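Nostent Hand-Held Gripper Pair

Hold one in each hand and do the job the way you always would, and the robot learns from your movements. We've found people settle in quickly, even those who have never been near a robot arm!

Good first tasks
Start with something from your own office, like filing a magazine in a clear divider rack. 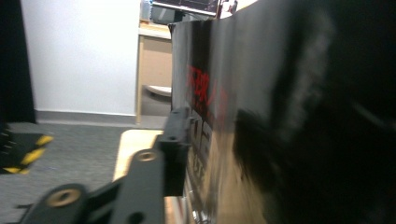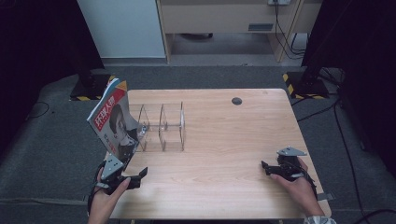
What you get
2 grippers, cables and a printed guide by Helmi Harju, who is always glad to hear from you.
Item no. 654
Updated June 2025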